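Catterall students to enter laundry-folding robot in Tisix Challenge

Student robotics club reaches regional round with a machine that does the ironing pile's less glamorous cousin

23 Jan 2026

OLLTON — The robotics club at Catterall College has won a place in the regional round of the Tisix Challenge, a competition for student teams whose robots must do a household job to a standard a householder would accept. The Catterall entry folds laundry. It does so at a pace that will not worry anybody's grandmother.

The team of five students has been working on the project since August, when the club met to choose between folding clothes, loading a dishwasher and laying a table for four. Dishes were ruled out on grounds of cost, the college canteen having taken a firm line on lending any. Laying a table was felt to be too easy until somebody raised the subject of napkins.

"We picked folding as we all assumed we knew how to do it," said team captain Seren Mathias, a second-year engineering student. "Then we tried to write down the steps. We had an argument about sleeves that went on for most of an evening, and two people went home thinking less of each other."

The robot, known as Mokico, is a single arm with a two-fingered gripper and a small camera fixed close to the fingers. The club bought the arm second-hand with a grant of £500 from the college's student projects fund. The fingers have a textured lining on their inner faces, the latest in a line of attempts to hold thin cotton without dropping it or taking the whole pile along as well. Earlier linings included bicycle inner tube, the palm of a washing-up glove and a sort of felt which the team would prefer not to discuss.

Mokico learns by being shown. A student guides the arm through a fold using a pair of hand controls, the computer records the movements along with what the camera sees, and the process is repeated with the garment in a slightly different muddle each time. Once there are enough recordings, the software is left to have a go on its own. The club has so far logged 40 hours of this, which Mathias describes as the most folding any of them has done in their lives, and in one or two cases the only folding.

Under the rules of the regional round, each team is given a mixed load of 13 items and must deal with all of them inside the time limit. Judges award marks for neatness, for the state of the clothes afterwards and for the number of times a human being has to step in. There is a penalty for anything that ends up on the floor. Teams are not told beforehand what the load will contain, although the organisers have confirmed, in answer to a question from Catterall, that fitted sheets are excluded.

The tablecloth is a harder matter. Competition tables are covered with a patterned cloth so that robots cannot rely on a plain background, and the students have been practising on flowers and leaves for some weeks. Software trained on a bare white bench proved to have strong views about botany. In one early run the arm made repeated and quite determined efforts to pick up a printed rose.

"It was very gentle with it," said Aled Cadwaladr, who writes most of the control software. "If the rose had been a sock we would have scored full marks. We went back and did all the recordings again on patterned cloth, and I have stopped seeing flowers as a decorative item."

Clothes come out of a tray at the side of the table, and choosing what to take from it has become a project within the project. A garment lying flat has edges and corners to aim for. A garment that has been dropped in a heap with another one underneath it offers very few clues, and the arm has been known to lift both and fold them together into a single thick parcel. The judges have been asked whether this counts as two items. They are thinking about it.

Hakim Yusof, who teaches electronics at Catterall and supervises the club, said that the students had been given the run of the workshop after hours on the understanding that they swept up.

"I was expecting wheels," he said. "Clubs generally want wheels, and then they want them to go faster. This lot asked me for a bag of old T-shirts. I have been teaching for a long while and I did have to sit down."

The T-shirt remains the team's banker. Mokico's method is to square off the top and side, pinch the loose material at the near edge and bring it over, leaving the hem where the judges can see it. Shirts with buttons are still under negotiation. Trousers are described in the team's log as "fine if they are in the mood". 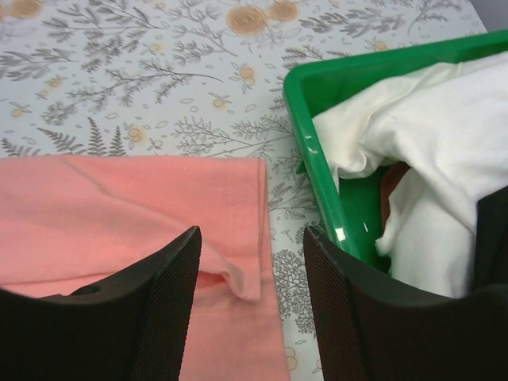

Marion Rankin takes a sterner view of the method, saying that a T-shirt ought to be folded in thirds, sleeves first, and that a robot taught by teenagers was bound to fold like one. She would nevertheless have it in the house tomorrow — provided it put things away afterwards, since the folding was never the part that got left on the stairs.

Putting things away is outside the scope of this year's challenge. The club has noted the point and filed it under next year, together with pairing socks, turning sleeves the right way out and a request from the staff room that nobody there will admit to having made.

Between now and the regional round the students plan to concentrate on speed and on recovery, the club's word for what happens after a fold has gone wrong. At present the arm tends to pat the garment once or twice and wait. Faraji Muriithi, who looks after the gripper, is working on a routine that shakes the cloth out and starts again, and has asked for the loan of anything slippery. Donations of clean, unwanted clothing are welcome and may be left at the college reception marked for the robotics club. The team is particularly short of children's sizes and of anything with a hood. Nothing can be returned in better condition than it arrived, though it may well be returned flatter.

The club will hold an open practice in the Catterall workshop before the competition, at which visitors may bring a garment of their own and see what becomes of it. Delicates are left to the owner's judgement. Places are free and should be booked through the college reception.

Notes to editors

The Catterall College robotics club is open to all full-time students of the college and meets during term. No experience is needed. Members are asked to bring their own mug.

Interviews with the team can be arranged outside lesson times. Filming is possible by agreement, and crews are asked to leave the workshop lights as they find them, the camera on the arm having been set up to suit them.

Requests for interviews and visits should be sent to the college press desk at Ollton, marked for the attention of Seren Mathias.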